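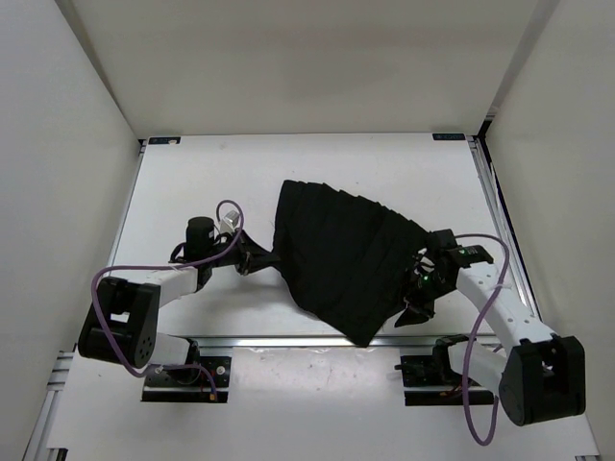 Burkholm Two-Arm Cloth Set: Gripper Comparison

README for release 2
Last edited Jan 12, 2025
Maintainer: Golshifteh Daneshvar

Welcome! Burkholm is a set of two-arm cloth handling recordings, made to answer a question we kept arguing over at lunch: how much does the finger shape matter when the cloth is thin, dark and floppy? Quite a lot, as we found, and in places we didn't expect. Everything you need to check our numbers or train on the data is in the folders listed further down.

What's in the release

1153 episodes in total. 530 were recorded with the narrow tapered fingers, the rest with the wide flat pads we call Talteo pads (after the project that first cut them). Both sets use the same pair of arms, the same tabletop and the same fixed overview camera. Each episode has:

overview video from the fixed camera
wrist video, left and right
joint positions and commanded positions for both arms
gripper opening, commanded and measured
a result label and, where the operator had something to say, a short note

The notes are worth reading. Rostam Hosseinzadeh wrote most of them and he is very good at saying what a gripper is doing wrong in six words.

Tasks

pull_flat: the cloth starts bunched or skewed, and the arms bring it to a flat rectangle.
fold_half: from flat, one fold, edges matched.
corner_find: one arm gets hold of a corner and brings it to where the other arm can take it.
edge_trace: one arm holds, the other slides along the edge to the next corner.

edge_trace is the fun one. It is also the one with the most failures, so if you want hard cases, start there.

The workspace

Two arms mounted along the front, facing a white tabletop with pale walls behind and on both sides. A silver aluminum rail runs across the front edge of the table, and the arms reach in over it from the lower left and lower right of the overview picture. In the opening still the left gripper has its fingertips at the left edge of the black cloth, while a finger of the right gripper sits just above the rail, to the right of the cloth's lower corner. That lower corner hangs out over the rail, and the upper-right edge has gone into small ripples. Skewed layouts like this one are all over pull_flat and we love them, because they give both arms a real choice of where to go first.

Purple cables follow both arms, with a good amount of slack. Your segmentation model will notice them. Ours certainly did – the first version was convinced that the right cable loop was something to be picked up.

Fingers compared

Tapered fingers

Great at getting under an edge. The tip goes in low, closes on one layer and mostly stays on one layer. For corner_find they were the clear favorite of all three operators. The weak side is holding: with so little contact area the cloth swivels around the pinch point, and on long pulls you can watch the far corner drift.

Talteo pads

Lovely for pulling. Once they have the cloth it stays put, and pull_flat gets calmer and shorter. Getting hold of it in the first place is another story. The pads are thick at the tip, so they tend to push a wrinkle ahead of themselves, and then they grab the wrinkle plus whatever is beneath it. For fold_half that means double layers, and double layers mean a bad fold.

Results, short version

On corner_find the tapered fingers succeeded in 81 percent of episodes, the pads in 43. On pull_flat the order flips, though by much less. fold_half is close enough that we wouldn't draw anything from it. edge_trace depends more on the operator than on the fingers, and we'd rather you looked at the per-operator file than at one average.

Willy Wuyts suggested mixing them, tapered on the left and pads on the right. We tried this in October on a handful of runs and it felt wonderful! Those runs are not in this release. They were recorded with an older controller build and the timing doesn't line up.

Controller

Both arms run from one process called Moradi, at the same rate, with one clock. Commands are joint targets. Gripper commands are an opening value between 0 (closed) and 1 (fully open), scaled per finger type, so 0.5 on the pads is a different gap from 0.5 on the tapered fingers. Please read the scale file before you compare openings across the two sets. Touran Esfahani lost an afternoon to this and asked me to put it near the top. It's not near the top, but it's in.

Cameras

The overview camera is fixed and was not moved between finger sets. Calibration files are in the calib folder, one per set anyway. The wrist cameras were refitted at every finger change, so their calibration does differ, slightly for the left and noticeably for the right.

Black cloth on a white table is kind to the overview camera and less kind to the wrist views. Close up, folds in the dark fabric have very little contrast. We left exposure alone and did no correction afterward. If you lift the shadows you'll get the folds back along with a fair bit of noise.

Folders

episodes/tapered
episodes/talteo
calib
labels
notes
tools

tools has a small viewer, bullance_view, that plays the overview and both wrist videos next to the joint plots. It comes from our lab's Bullance code and has been trimmed down to what you need here. Press n to jump to the next gripper close event. I use that key constantly.

Labels

Each episode is marked success, partial or fail. Marjan Farahani labeled the whole set from the overview video without listening to the operators, and a second person relabeled a portion of it. Where they disagreed, both labels are kept and the field label_conflict is true. Most conflicts are between partial and success on fold_half, where "edges matched" leaves room for opinion.

Known problems

Some tapered episodes start with the cloth already touching a finger. They're flagged early_contact.
Measured gripper opening lags the command. The lag is steady within a finger set, and larger with the pads.
The left wrist video drops frames in a few long edge_trace runs. Timestamps are correct, so resample by time and don't trust the frame index.
One cloth size and one color only. A policy trained on this will be very confident about black fabric.

Planned for release 3

A lighter cloth, mixed finger pairs on the current controller, and a thin rubber sleeve for the tapered tips that Rostam has been cutting and recutting. Early runs with the sleeve hold much better on long pulls, and I can't wait to get those out.

If you train something on Burkholm, please tell us which finger set you used and how it went, bad results included. Corrections to labels are welcome too – send the episode number and what you think it should be.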